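Speaker Notes: Keeping Guest Rooms Warm Through the Heating Season
Autumn Housekeeping Briefing, Nivdale Residence Halls
Session 2, Thursday

Opening

Good morning. On behalf of the Residential Services Office, thank you for attending. This session covers bedding and room temperature in the guest rooms at Nivdale and Trorenby. Idalina Patrício will take questions on laundry at the end, so please hold those until then.

[Pause for latecomers. Handouts are by the door.]

Slide 2: Why we revised the standard

Last winter the front desks at both halls logged complaints about cold rooms. Most came from rooms on the north side, and most arrived after 10 p.m., when the heating drops to its night setting. Remigiusz Szewczyk reviewed the log and found that many of these guests had not been given a second cover. The revised standard takes effect at the end of September.

Slide 3: The second cover

Every guest bed will now have one extra blanket. We have ordered 1,000 for the two halls, and 25 of those will be held in reserve at each front desk. Please do not use the reserve stock for regular room changes.
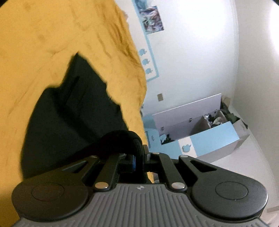

Slide 4. Plush blanket, mustard yellow.

Plush fabrics need more care than the cotton covers we have used until now. Wash them on a cool cycle, separately from towels. Do not use fabric softener. Shake each blanket out before folding, and report any worn seams to your floor lead.

Slide 5: Room temperature

Staff should not change the main thermostat settings. If a guest reports a cold room, check first that the window is latched and that no furniture is pushed against the radiator. Then offer a reserve blanket. If the room is still cold after an hour, call Lorna Dela Peña at the maintenance desk.

[Skip the next item if running late. It is covered in the handout.]

Slide 6: Storage

Summer covers go to the Trorenby linen room, top shelves only. Label each bag with the hall and floor. The room must be locked by 5 p.m.

Questions to Idalina Patrício.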